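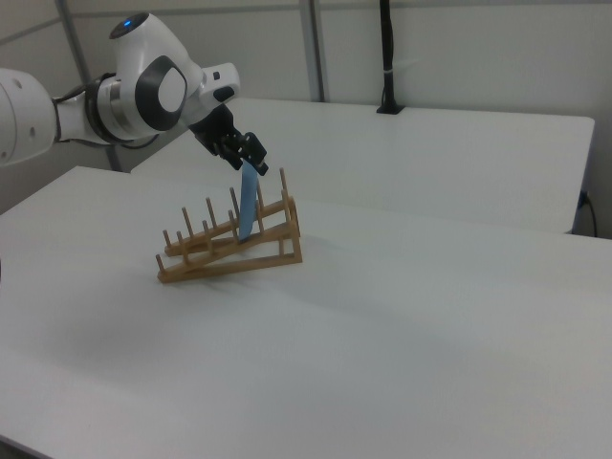 I've been using the Virkia study Bible set since September and I like it so much that I've turned into the person who brings it up at coffee hour. It's a big hardcover Bible with a matching workbook and a login for audio readings, and it's meant for people who want to study on their own or with a few friends and don't have a seminary library down the hall. You do need room for it! Open flat with the workbook next to it, the pair takes up a good stretch of tabletop, and I wouldn't try it on a lap or a TV tray. Once it's open, though, it stays open, even in Genesis, even at Revelation, and anyone who has held down a stiff new Bible with a coffee mug knows how nice that is.

A little about where I'm coming from. I belong to a small congregation in Trunurport, I've led a home group on and off for years, and I've bought more study Bibles than I need. Most of them are good. Most of them also ended up on the shelf after a couple of months, with a ribbon stuck somewhere in Leviticus. My last one before this was the Dizon, a solid book with notes so thick that some pages have four lines of Scripture at the top and the rest is commentary. I learned a lot from it, but I noticed I was reading the notes and skipping the verses.

## The Bible itself

The Virkia goes lighter. There are 3890 notes in the whole thing, which sounds like a lot until you compare it with the Dizon, and they sit in the outside margin in a smaller gray type. The text of Scripture is in one column, in black, with plenty of space between the lines. My eyes aren't what they were and I can read it at six in the morning without hunting for my other glasses.

What I love most is how short the notes are. Take the parable of the sower. You get a line on how a farmer would have scattered seed by hand, a pointer to Isaiah, and a question to chew on. Then you're back in the passage. In the Psalms they do something even better, and mark where the speaker changes or where the mood turns, so that when you get to "but I trust in your unfailing love" in Psalm 13 you feel the corner being turned. I've read that psalm at hospital beds and still hadn't paid attention to how fast it moves.

The maps are at the back and they're fine. Paul's journeys are all crammed onto a single spread, in four colors, two of which are far too close to each other. I gave up on telling the second trip from the third and used a bookmark with a map printed on it that I got years ago at a conference.

Paper is thin, as it has to be, but a regular ballpoint doesn't bleed through. Gel pens do. I found that out in Philippians.

## The workbook

This is the part that won over my group. The workbook has 35 studies, and each one fits in an evening with time left for prayer requests and pie. You read the passage, you answer a few questions, and then there's a half page of blank lines labeled "Carry this with you," where you write down one thing to do or think about before you meet again. I was skeptical of that label (a bit sweet for me), but people fill it in! One couple in our group copies theirs onto a card and keeps it in the car.

The questions are open enough that they get quiet people talking. In the study on Ruth, the first question is simply what you would have done on the road back to Bethlehem, and we were on that one for most of the evening. There's no answer key in the back, and I think that's the right call, though newer leaders may want one. The notes in the Bible will usually give you enough to work with if the conversation stalls.

A few things I'd change:

- The studies on the Minor Prophets are rushed. Hosea and Amos share one evening, and they each deserve their own.
- The binding is glued, and mine is already loosening near the front. A spiral would have been better.
- Extra workbooks cost nine dollars each, and there's no group price. For a bigger group that adds up.

## The audio readings

You get these with a code printed inside the front cover. The readers are wonderful, several men and women with ordinary voices, and no swelling strings behind them. There are 770 readings altogether, broken up by story or section and not strictly by chapter, so you can listen to all of Joseph and his brothers without stopping to tap anything. I play them while I do dishes and on the drive to my sister's, and I've caught myself sitting in the driveway waiting for the end of Acts 27. What a chapter! Shipwreck and all.

Signing in was the only frustrating part of the whole set. The code has both zeros and capital O's in it, in a typeface where they look the same, and it took me nearly nine tries. After that it has worked every time. You can download readings to your phone, so it's usable at a cabin or a church basement with poor reception, and you can slow the voice down a notch without it sounding strange.
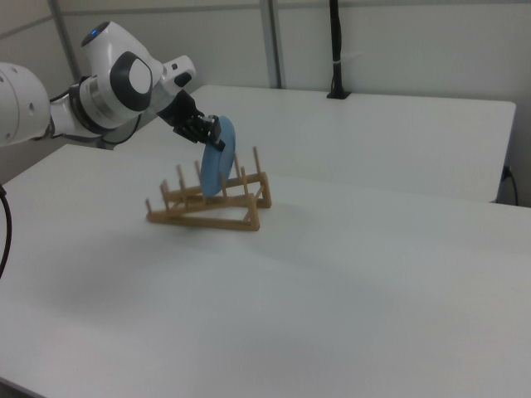
## Compared with the others I've used

If you want deep background on history and language, the Dizon is still the one to own, and I go back to it when I'm preparing to teach. The Ikham devotional edition is prettier than either, with a soft cover and gilt edges, and it makes a lovely confirmation gift, but its notes are mostly inspirational paragraphs and there's no workbook to go with it. The Virkia falls between the two, and for daily reading it's the one I pick up.

I'd hand it to a new believer without hesitation. I'd hand it to somebody who has been in church all their life and has gotten a little sleepy about it, too, and I include myself there. For kids under twelve or so it's too much book. For a person with very low vision, ask to see a copy first; the Scripture type is generous, but those gray margin notes are small, and there's no large print edition that I could find.

## My rating

Four and a half stars out of five. Half a star comes off for the maps and the glued workbook. Our group is on study 22 now, the one on the Sermon on the Mount, and we've already agreed to go back and give Amos a proper evening before we start anything new. If you buy it, write your name in the front right away, as there are now four identical ones at our house every time we meet, and I went home from church with the wrong one and read someone else's very thoughtful notes on James before I noticed.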